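Stromverbrauch plötzlich viel zu hoch, wie finde ich den Übeltäter?

lummerland_ost
30. März 2019

Hallo zusammen, ich lese hier schon ewig still mit und jetzt brauche ich selbst mal eure Hilfe. Gestern kam die Jahresabrechnung von den Stadtwerken Grekurport und mir ist fast der Kaffee aus der Hand gefallen: 3964 kWh! Wir wohnen zu zweit in einer ganz normalen Mietwohnung, Heizung läuft über Gas, keine Sauna, kein Aquarium, kein gar nichts. Nachzahlen sollen wir 281 Euro und der Abschlag geht natürlich auch gleich hoch.

Den Zählerstand habe ich verglichen, der stimmt mit dem auf der Rechnung überein. Die Zählernummer auch (hatte irgendwo gelesen, dass die manchmal vertauscht sind). Im Jahr davor war es deutlich weniger, da haben wir allerdings noch in der alten Wohnung gewohnt, also kann man das schlecht vergleichen. Neu dazugekommen sind seitdem: Gefriertruhe von meinen Schwiegereltern (alt, aber läuft), Warmwasser in der Küche über so einen Boiler unter der Spüle, Marke Urkavar, der war schon drin. Dann der Trockner, den benutzen wir aber eigentlich nur im Winter.

Mein Mann sagt, es sind die ganzen Standby-Lämpchen und die Kaffeemaschine, weil die immer an ist. Ich glaube das nicht so richtig. Wie geht man da vor, ohne gleich einen Elektriker zu bezahlen? Bringen diese Messgeräte für die Steckdose was? Und kann es sein, dass jemand anderes an unserem Zähler hängt?

Danke schon mal und liebe Grüße!

steckdosenwolf

Moin! Also erstmal durchatmen, das kriegst du raus. Ich hatte das vor ein paar Jahren genauso und hab damals einen ganzen verregneten Juni damit verbracht, durch die Wohnung zu kriechen und Geräte zu messen. Meine Frau fand das nur mittelmäßig lustig. Ich schreib dir mal auf, in welcher Reihenfolge ich es heute machen würde.

1. Der Zählertest

Alles ausschalten und ausstecken, was geht, auch den Router und die Truhe (Deckel zulassen, die hält das eine Weile aus). Dann in den Keller und den Zähler anschauen. Steht die Scheibe still, ist schon mal gut. Dreht sie sich weiter, hast du entweder was vergessen oder es hängt wirklich was Fremdes dran. Danach die Sicherungen einzeln rausnehmen und immer wieder gucken, dann weißt du wenigstens, in welchem Zimmer du suchen musst. Zu zweit mit Telefon geht das viel schneller, sonst läufst du dir die Hacken ab.

2. Die Kleingeräte in der Küche

Messgerät dazwischen und jedes Teil einen Tag dran lassen. Meins heißt Grimshaw und war eins von den billigen, reicht völlig. Wichtig ist, dass es auch kleine Leistungen halbwegs anzeigt. Wasserkocher und Toaster ziehen viel, laufen aber nur ganz kurz, das wird gern überschätzt. Bei der Kaffeemaschine kommt es darauf an, ob sie sich selbst abschaltet. Die meisten Kapselmaschinen machen das nach einer Weile, schau mal in die Anleitung, oft kann man die Zeit verstellen. Ein alter Vollautomat mit Tassenwärmer ist schon eher ein Kandidat. Ich sag mal so, wegen einer Kapselmaschine kommt deine Rechnung nicht zustande, da hat dein Mann leider unrecht :-) 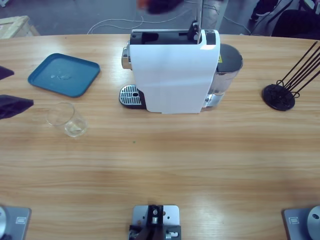 Die weiße Kapselmaschine auf dem Holztisch, so was in der Art meine ich:

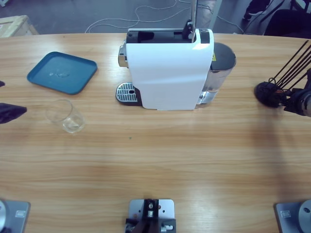 3. Die großen Brocken

Hier wird es interessant. Eine alte Gefriertruhe kann richtig reinhauen, vor allem wenn die Dichtung hinüber ist oder sie in einem warmen Raum steht. Klemm mal einen Zettel in den Deckel: Wenn du ihn ganz leicht rausziehen kannst, ist die Dichtung fällig. Vereist? Dann abtauen, das kostet nur einen Nachmittag und ein paar Handtücher. Und messen, mindestens einen vollen Tag, weil der Kompressor ja an und aus geht. Wenn du nur fünf Minuten draufschaust, sagt dir das gar nichts.

Der Boiler wäre mein zweiter Verdächtiger. Auf welcher Stufe steht der? Bei uns hatte der Vormieter ihn auf volle Pulle gedreht, und so hält er das Wasser Tag und Nacht heiß, auch wenn ihr im Urlaub seid. Auf die Eco-Stellung drehen, falls es eine gibt. Bitte den Boiler nur dann übers Messgerät laufen lassen, wenn es für die Leistung zugelassen ist, das steht hinten drauf.

4. Aufschreiben

Klingt spießig, hilft aber. Jeden Abend zur gleichen Zeit den Zählerstand in ein Heft. Am Tag mit Trockner siehst du sofort den Unterschied. Ich mach das bis heute, das Heft liegt neben dem Schlüsselbrett und meine Tochter malt da inzwischen Pferde rein.

Meld dich mal, was rausgekommen ist!

mia_kellerassel

Bei uns war's das Kellerlicht vom ganzen Haus. Hing an unserem Zähler. Unbedingt die Sicherungen testen!!

alterhase_fitthorpe

Ich möchte dem Wolf in einem Punkt widersprechen, der Rest ist prima. Die Truhe würde ich als Allererstes messen, noch vor dem Gang in den Keller. Bei meiner Mutter stand so ein Erbstück im Heizungsraum, hochgerechnet kamen wir auf 1209 kWh im Jahr, allein dafür! Drin lagen zwei Brote und Rhabarber, von dem kein Mensch mehr wusste, wann er geerntet wurde. Wir haben sie dann zum Wertstoffhof gebracht und eine kleine neue gekauft.

Messgeräte muss man übrigens nicht kaufen. Hier bei uns in Fitthorpe leiht die Stadtbücherei welche aus, und bei manchen Stadtwerken oder der Verbraucherzentrale kann man auch fragen. Das würde ich an deiner Stelle in Grekurport mal probieren.

Und noch was zur Rechnung selbst: Guck bitte nach, ob der Abrechnungszeitraum wirklich ein Jahr ist und ob der Anfangsstand mit eurem Übergabeprotokoll vom Einzug übereinstimmt. Du schreibst nur, dass der Endstand passt. Wenn der Anfangsstand geschätzt wurde, zahlt ihr womöglich für eure Vormieter mit. Dann Widerspruch einlegen, schriftlich, Kopie vom Protokoll dazu. Den neuen Abschlag kann man meistens auch per Anruf wieder runtersetzen lassen, wenn man einen Grund nennen kann.

Ähnliche Themen
Gefriertruhe vereist ständig, woran liegt das?
Untertischboiler tropft beim Aufheizen, normal?
Zählerstand beim Einzug vergessen, was nun?
Trockner mit Wärmepumpe in der Mietwohnung
Kapselmaschine entkalken mit Zitronensäure?
Abschlag zu hoch, wie schreibe ich den Stadtwerken?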